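Car Rental Pickup at a Small Regional Airport: Waiting Times and Customer Choices
Final project report, Introduction to Tourism Operations

1. Background

Stinholm is a lakeside town that gets most of its visitors between May and September. The nearest airport is small, with one arrivals hall and one row of rental counters. There is a bus into town, but it stops running at 7:40 p.m., and several evening flights land after that. Many visitors rent a car for the whole stay even if they only drive it twice.

Two rental companies have counters in the hall. Toltach is the larger one and keeps its cars in the lot across from the door. Lobo has a smaller desk and parks its cars at a lot on the access road, with a shuttle van going back and forth. A third company, Stimley, has no counter at all. Customers book online, get a code by text message and pick up the key from a locker in the short-term parking garage.

The project started from a complaint that comes up often in online reviews of the airport, that picking up the car takes longer than the flight. I wanted to see how long pickup takes at each company and whether people know about the differences when they book.

2. Questions

The report looks at three questions. How long does it take from reaching the counter (or locker) to driving out? What do customers say decided their choice of company? Do the extra charges at pickup match what customers expected to pay?

I did not look at car condition, fuel policies or accident claims. Fuel came up in the comments anyway and is mentioned in section 5.

3. Method

Data came from two sources. The first was a short paper survey handed out in the departures hall to people who had just returned a car. It had nine questions and took a few minutes to fill in. I collected 255 usable forms over the month of April. Forms with no company named were thrown out, and so were forms filled in by people who had rented somewhere else and only dropped the car off here.

The second source was online reviews. I read 1,132 reviews of the three companies at this airport and sorted them by main topic: waiting, price, staff, car, location or other. A review could only have one main topic. This was harder than expected for long reviews, where someone might start with the price and end with the shuttle. In those cases I used whatever took up the most text.

I also timed pickups myself from the bench across from the counters. This only worked for Toltach. With Lobo the customer leaves on the shuttle and I could not see when they drove off, and with Stimley the garage is on a different level. For those two I had to rely on what people wrote on the forms.

4. Results

Waiting was the most common main topic in the reviews for Toltach and Lobo. For Stimley it was price, mostly positive, followed by trouble with the locker code.

The line at Toltach depends almost entirely on how flights are spaced. When two planes land close together the line reaches the baggage belt, and the desk does not open a second position until the line is already long. In between flights a customer can be done in a few minutes. Survey answers for Toltach were split in the same way, with very few in the middle.

Lobo customers were less bothered by the desk and more by the shuttle. The van leaves when the driver decides it is full enough – there is no posted schedule. People with children or a lot of luggage gave this the lowest ratings. Several wrote that they would have walked if there had been a sidewalk.

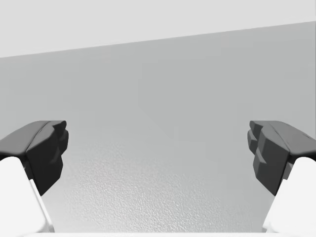 Price was the deciding factor for most survey respondents, whichever company they used. Location of the car was hardly mentioned as a reason for choosing, even though it was a frequent complaint afterward. I think this comes from how the comparison sites show results. The daily rate is in large type, and the words "shuttle to lot" or "self-service pickup" only appear after clicking through to the terms.

5. Extra charges

The extras fell into 3 groups: insurance, a second driver and child seats. Insurance caused the most surprise. Many people had already bought coverage through the booking site and were told at the counter that it did not replace the deposit. One form mentioned a deposit of 3,000 dollars on a mid-size car, which the customer's card would not cover, so they ended up buying the company's own insurance at the desk.

Stimley takes the deposit at booking, so its customers had seen the amount before they arrived. Ratings for "charges were what I expected" were higher for Stimley than for the other two.

Fuel was written in as a comment on a number of forms. The closest gas station is past the airport exit and people missed it on the way back.

6. Limitations

April is before the main season, so the waits reported here are probably shorter than in July. The survey only reached people who had time to stop before security, and anyone running late would have skipped it. People who write reviews also tend to be either very happy or very annoyed. The Stimley group was the smallest in the survey and the results for it should be read with care.

7. Recommendations

Toltach should open its second position based on the arrivals board and not wait for the line to build up. Lobo should post shuttle times, even if it is only every twenty minutes. All three companies should show the deposit amount in the booking confirmation.

For travelers, the main advice is to check where the car is parked before booking – and to have a credit card with enough room on it for the deposit.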